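Thread on looking after Pondel, the simulated pick cell I inherited in January along with a folder called FINAL_use_this and a second folder called FINAL_use_this_instead.

For anyone new here: Pondel is one arm, one parallel-jaw gripper, a stone counter, a dark tile floor, and some framed pictures for it to fuss over. It lives entirely on a server in Dronville. It has never been oiled and it still needs more upkeep than my truck.

People hear "simulated" and assume there's no maintenance. No dust, no worn belts, no coolant smell in your toque. True. What you get in exchange is a cell that can be put back together wrong every single morning, by software, politely.

So. What I do with it, in the order I wish somebody had written down for me.

First thing, the jaws. Before any run I command them fully open, read the position back, command them closed, read it back. If the two numbers don't match what's on the card taped to my monitor, I stop and go find out who touched the gripper file. It was me, usually.

The gripper description is a fork of something we call Iler, after the branch it came from. Iler had the left and right fingers mirrored properly and the finger joints given different limits. Closing looked fine from a distance. Up close, one finger arrived early and stood there like a guest who doesn't drink.

Fix for that was a single line. Finding the line took two days and a family-size bag of ketchup chips.

Second thing, the wrist view. Our camera looks along the fingers, so the gripper itself is always sitting at the bottom of the picture. You want both fingers in there and you want to see between them. If a finger has wandered out of view, the mount offset has been changed and everything you learn that day is about some other robot.
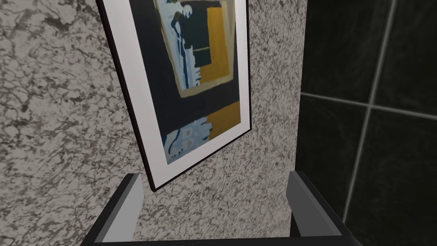
Wrist view with the jaws open and the abstract print beyond them, black frame, white mat. Dark tile on the right.

I use the light inner faces of the fingers for a quick sanity check. Two pale faces looking at each other across a gap: good. One pale face and one mystery: the camera has been rolled a few degrees and you should go put the kettle on, you'll be a while.

The offset lives in 4 places. I've been told it lives in one place and the other three are "derived." They are derived in the sense that someone derived them once, by hand, in a spreadsheet.

Ilari Rantala, who set this cell up originally and now works two floors up on something with wheels, was very gracious when I asked which copy was the real one. He said "the second one, unless you're replaying logs." I wrote that on the card too. The card is getting full.

Third thing: the counter. It's a lovely speckled grey stone, and I say that as someone who has stared at it long enough to see my aunt's profile in the blotches. As a test surface it's useful precisely for being annoying. Dark flecks, pale flecks, no flat colour anywhere for a lazy segmenter to lean on.

A previous student swapped it for plain white to "help the model." The model was helped enormously. Then it met a kitchen.

So the stone stays. If you're rebuilding Pondel from the repo and your counter loads as flat grey, your texture path is broken. Don't carry on. Results on the flat grey counter don't go in the shared sheet. I'll know, and I'm petty about it.

The visual mesh and the collision mesh of the counter are two separate things, a sentence I'd like on a T-shirt. What you see is the stone. What the fingers run into is a box nobody renders. When those two disagree you get fingertips hovering over the counter and refusing to go lower, or sinking in like it's porridge.

To check: turn on the collision overlay, drive the wrist down slowly over the middle of the counter, watch for contact. Then do it again near the edge. The edge is where our box used to be short.

Speaking of slowly. The jog speed cap in the config reads 10. The units are not given. I have a theory, Ilari has a different theory, and the arm has its own views. Leave it at 10.

Fourth thing, the pictures themselves. They get placed at reset, and they're the part of this cell with the most personality. Thin frames, flat backs, wide mats, hardly any height to grab. Whoever picked framed prints as a handling task had either a deep interest in thin-object grasping or a grudge.

The reset script drops them by centre point and angle. It checks spacing using the centre points. A framed picture, you may have noticed, extends some distance beyond its centre. So every so often two of them come out with one edge over the other's corner, and physics gets a vote.

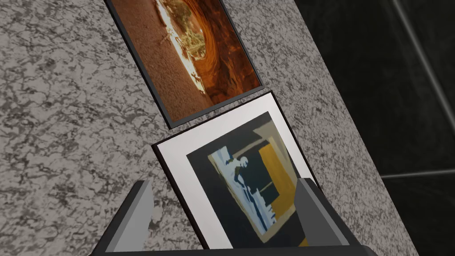

Can you just rerun the reset when the layout comes out wrong?

Rerun it with a new seed. The same seed will give you the same layout, and you should log the bad one before moving on.

The log entry doesn't need to be literature. Seed, which objects, "touching" or "overlapping." Hrvoje Nikolaidis once filed one that said only "they're cuddling." I knew what he meant, and so, to its credit, did the search function.

My own most-visited seed is 548. It's the one I use whenever I change anything about frame placement. I have a fondness for 548 that I don't have for some relatives.

What I've changed: the spacing check now uses the outer edge of the frame, with the rotation applied. What I haven't changed: the part where it gives up after enough failed tries and places the thing anyway. It used to do that silently. Now it prints a warning in capitals, which I also ignore, but at least I'm ignoring something specific.

Before you write in: yes, I know I could lay them out on a grid. We had a grid. Everything on it worked. Keskinen, our project lead, looked at a month of perfect grasps and asked what we'd learned, and the room got very interested in the carpet.

Fifth thing, friction. The contact pads on the fingers have their own friction value and the frames have theirs, and the simulator combines them using a rule you can choose from a dropdown. The dropdown remembers what it was last set to. It doesn't tell you. It's the most human component in the system.

Symptoms of the wrong rule: the jaws close on a frame, everything looks gorgeous, and the frame slides out like a bar of soap in a motel shower. Or it sticks so well you could wave it over your head. If your grasp has suddenly become excellent overnight, check the dropdown before you tell your mother.

Sixth thing, step rate. Rendering here runs at 60 frames a second, and physics takes several smaller steps in between. Someone will eventually suggest making the physics steps bigger to speed up the runs. That someone will be right about the speed. Thin frames will also start passing through the pads like ghosts through a pantry door.

I'd sooner wait. I've got a thermos.

Seventh and last of the regular stuff: the edge run. I park the open gripper over the edge of the counter, so one finger has stone under it and the other is out by the drop to the floor, and I look at the wrist view for a minute. Best single check I know for this cell. You get the counter, the floor, the boundary between them and both fingers all at once. 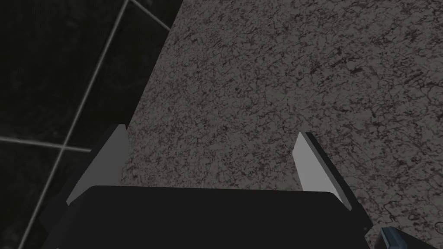
Jaws open at the left edge of the counter, nothing between them. Dark tile floor off to the left.

What I'm looking for on an edge run: a crisp line where the stone ends, grout lines on the floor that stay put when I nudge the wrist, and depth values that fall off a cliff at the same spot the colour does. If the colour edge and the depth edge are apart, the two streams have drifted and you get to re-register them. Enjoy.

The dark outside of the fingers against the dark floor is a pain, by the way. Our mask tool loves to decide that finger and tile are one continuous substance. I've asked for a lighter floor. I've been told the floor is "part of the character of the set." It's a floor.

Workaround: pull the finger mask from the joint positions, don't ask the pixels. The simulator knows perfectly well where the fingers are. It's humiliating how long I spent trying to work it out by eye when I could have asked.

Stuff I've stopped doing: rebuilding the whole cell any time one thing looks off. It feels productive, there's a progress bar, and you come back to the same problem with a fresh timestamp.

Stuff I've started doing: committing the config before lunch. Afternoon me is a vandal.

If you're on the team and taking Pondel over while I'm at the lake, the card on the monitor is the manual. The coffee ring on it covers the closed-jaw number. Ask Hrvoje, he has it memorized, and he'll want to tell you about his canoe first.

A few of you have asked whether I'll share the reset patch. Yep, once I've taken out the comments. There's one addressed to the dropdown that I'd like to reword.

Muting this for the evening. The edge run is going again and I want to see if the depth line behaves.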